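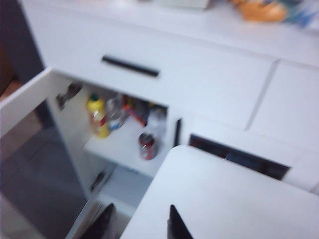

4 min read

I keep getting the same question from people who've seen one too many robot videos: can it put my groceries away yet? My answer is "sort of, and let me show you how to check." So this is my cupboard test, the one I use at Grerkbridge whenever somebody tells me their arm is ready for the kitchen. You can run it at home or in a workshop, with whatever arm you've got, and you don't need anything fancier than a cabinet, a few bottles and a soda can.

I got the idea from Hanna Hutsuliak, who was tired of demos where a robot picks up a foam block from a bare table. Kitchens have doors. They have shelves with stuff crammed in front of other stuff. A door that swings out is already a problem, because the arm has to get around it without giving it a nudge, and the hinges don't care how good your software is.

What you need

One cabinet with a door and a shelf you can reach into. A mix of containers: opaque bottles, a clear one, something in a packet, something in a box. One full soda can. A notebook (paper, please, your hands will be busy).

Step 1. Stock the shelf the way you really would

Don't line everything up like a store display! Tall things at the back, the can near the front edge, labels pointing wherever they like. Put a clear bottle in there too. Clear plastic is still miserable for a lot of depth cameras, and you want to know that now, before you've told your family the robot's doing the dishes.

Step 2. Decide what counts as a pass

Write this down before you start or you'll cheat. I do, every time. Mine is: the can leaves the shelf, lands upright where I said, and everything else is still standing. If I touch the arm or the stop button, it's a fail. Stepan Kravets also fails any run where the door moves, but he's a stricter man than me.

Step 3. Run the pick 25 times

Same can, same start, no fiddling in between. Twenty-five sounds like a lot, and it's dull, but five good runs in a row will fool you. On our first round with the Didenko fingers I got 11 clean ones. The misses were nearly all the same miss: one finger came in a little low and bumped the shelf edge. That's useful! You can fix a miss that repeats.
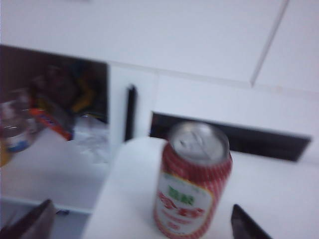
Reading time so far: 3 minutes

Step 4. Now do the approach by itself

I'd start here if I were doing it all over again. Stand the can on a flat surface with some room around it, bring the open fingers down to either side, and stop before you close. Look at the gap. If the can sits way over toward one finger, the grip will shove it sideways before it holds it, and on a shelf that shove is what knocks the neighbor over.

Two things to watch with cans in particular. The lid is shiny, so a camera looking down on it can lose the rim when the light is bright. And a busy striped label can be easier for the camera than a plain one, at least on the setup I use — Vitalii Yatsenko swears it makes no difference on his, so try both.

Step 5. Change one thing

Move the can back a hand's width. Run it again. Then swap in a bottle. Then pull the door half closed. One change at a time, and write down which, or you'll end up like me in June with a page of tally marks that meant nothing at all.

So can it do the chore?

Picking a can you've set out nicely: yes, I'd trust it while I made coffee. Emptying a crowded cupboard on its own, no. I can clear that shelf in the time the arm takes to think about one bottle, and I don't need 100 practice runs to do it. Shop floors are further along, I think. Tadeusz Sowa runs a bin-picking cell over at Wistden and it's happily boring, but his bins are always in the same place and he hasn't got a cupboard door in the building.

If you try this, send me your tally and tell me what fingers you used. I'm putting the Rullholm pads on next and I'll add those numbers to this page when I have them.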